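Shared Kitchens Deserve a Place in the Housing Plan

Every July, when leases turn over, our office receives the same letters from tenants of older apartment buildings. They ask whether the common kitchen on the ground floor will be kept. In most cases the honest reply is that no one has decided, and that the room will remain open until another use is found for it.

The Sarıgül Housing Association takes the view that this is a poor way to treat a room that serves so many people. Of the 30 buildings in our membership, 18 still have a kitchen that any resident may use. Under the current draft of the district plan, such rooms are counted as surplus floor area. An owner who turns one into a storage unit or a studio apartment would need no permission and would owe residents no replacement.

We understand the case for conversion. Housing is scarce, and a studio apartment houses someone. Our colleague Alper Altıntaş has argued in these pages that a private kitchen, however small, is what most tenants want. He is right about what tenants say when they are asked to choose between the two. They are seldom asked what they would do with both.
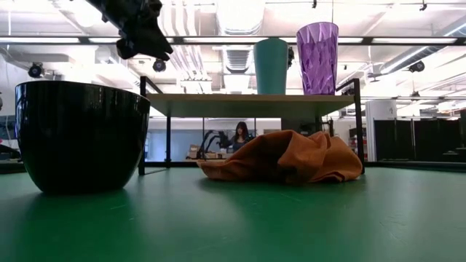 What the Rooms Are Used For

Residents at Lolter House kept a sign-in book for one winter. It shows meals cooked for neighbors recovering from surgery, school lunches prepared by several households at once, and a weekly supper that began with seven people and outgrew the table. Serpil Ekinci, who has lived in the building since it opened, wrote to us that she had learned the names of the families on her floor in that kitchen and nowhere else.

These uses are modest, and they do not appear in any measure of floor area. They depend on ordinary things being left where the next person can find them: a kettle, a cutting board, enough cups, a cloth for the counter. They depend also on a clear rule about who cleans and who pays. Where the rule is missing, the room declines quickly, and its decline is then offered as proof that it was never wanted.

The cost of upkeep is not large. Our members report an average charge of 200 lira per household each month, including water and repairs.
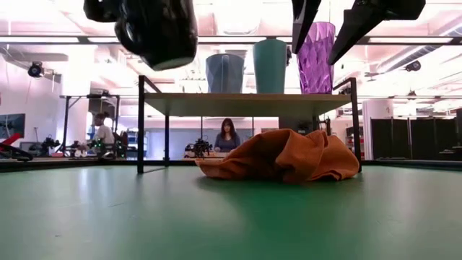 A charge of that size should be listed separately on the rent statement, so that residents know what they are paying for and can object when it is not provided. We ask the district to make two changes before the plan is adopted. Existing common kitchens should be recorded as shared amenities, and no conversion should proceed without a vote of the residents.

Nermin Sönmez
For the Board of the Sarıgül Housing Association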